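I'd been meaning to go to the Neltico open day for three years running, and every March something got in the way (last year it was the water heater, and I'm still not over it). This time I put it on the calendar in ink, packed a sandwich, and drove the 78 miles out to Druvholm with the radio up.

What a nice crowd! I'd pictured engineers talking to other engineers, but there were grandparents, and a whole row of kids sitting cross-legged on the floor, and a man who asked every presenter whether their robot could fold a fitted sheet. (No. He seemed relieved.) The woman at the door told me they'd had 1,000 people sign up, and by the line for coffee I believe it.

I started with the warehouse tour, which was fine, a lot of shelves and a lot of beeping. Then I wandered into the side room where they do the household work, and that was the end of my schedule — I stayed until they started stacking the chairs. The job there was breakfast. One toaster, one toast rack, bread, and a robot that has to learn its way around all of it. The presenter said they'd been through 360 practice runs on toast alone, and I thought of the bread bill.

I don't know why it got to me so much. I make toast half asleep every morning of my life, and I had never once considered how small that lever is, or how narrow the slots are when you have to come at them from above.

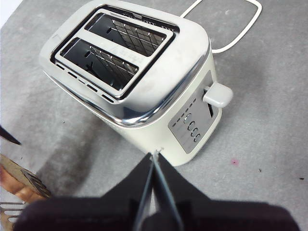
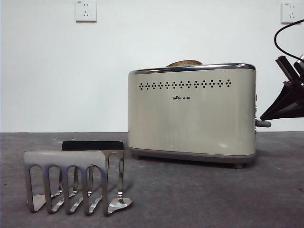 Anyway, I asked far too many questions. The one I cared about was whether it minds what kind of bread you give it, and the answer was that thick slices are still a headache, same as at my house. I missed the 6 o'clock closing talk completely and ate my sandwich in the parking lot, very happy. They're doing another one in the fall over in Fodden, and I've already asked my sister if she wants to come along.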